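Agosto, 16:30. Taller de conservas.

Segunda tanda de vinagre de uva. Densidad del mosto bien, acidez todavía baja. Paso el bidón 4 al cuarto templado y lo dejo a 30 grados. Marlene Godoy quiere probar con la madre vieja de Prallon en el 21; la nuestra huele a disolvente y no me fío.

Airear mañana y tarde. Tapar con gasa, hay mosquita.

Pendiente: papel de pH, etiquetas, llamar a Aguiar por los tapones. 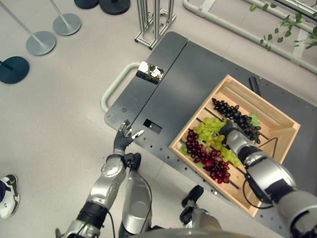

Uva en caja de madera, sobre la plataforma.

Ademir: no mezclar el lote 201 con el resto hasta repetir la acidez.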